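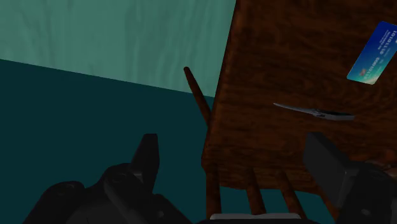

Chapter 4
Building a Character Somebody Else Can Play With

I made my first online hero in one evening and spent most of that time on the boots. When I finally logged in, a stranger on a rooftop asked me, in character, what had brought me to the city, and I had no answer at all. I typed "crime" and flew off. So before we get to powers and numbers in this chapter, I want to spend some pages on the part I skipped.

Let me introduce the game I'll be using. Standivov is the superhero setting my own group has played in for years, and most of my stories come from there. It has two big cities, Ellasance on the coast and Fleury up in the hills, and players tend to pick one and get very loyal to it (I'm a Fleury person, sorry). You don't need to know the setting to follow along. If you play something else, swap in your own map.

4.1 Start with a problem

A lot of new players begin with an origin. Lab accident, alien parents, cursed ring, and so on. I love origins! But an origin is over before play begins, and the other players weren't there for it. What they can join in on is a problem your hero has right now.

My second character, a weather controller, owed a favor to a smuggling outfit called the Nanent. I wrote that in a single line in her profile. In her first month, 10 different players used it. One played a courier who came to collect. Another wanted her help getting a cousin out of the gang. I hadn't planned any of it, and I was having so much fun that I forgot to level her past 38 until June.

4.2 How long should a background be?

Shorter than you think. I once wrote a history that ran to some 300 lines, with a family tree, and I'm fairly sure the only person who read the whole thing was me. These days I try to answer these:

What does my hero want this week?
Who would be annoyed if they got it?
What do they do badly?

That last one matters more than it looks. A hero who can't drive, or tells awful lies, gives your teammates something to do. A teammate who has to drive you everywhere is already in a story with you.

4.3 Powers that say something

Now for the powers, since I know you've been waiting. Standivov lists 113 of them, and the temptation is to chase the strongest set. Go ahead and look up the strong ones, I always do. Then pick at least one power your character would be a little embarrassed to use. My weather controller could make fog, thought fog was cowardly, and ended up using it in nearly every fight.

We'll build a full hero step by step in the next section, starting with the problem and working back toward the costume. Keep a scrap of paper handy. You'll cross out a lot, and I still do.

Related chapters
Chapter 3: Finding a Group and Fitting In
Chapter 5: Villains Worth Losing To
Chapter 6: Running a Scene in a Crowded Zone
Appendix B: Blank Character Sheets

Last updated: July 7, 2022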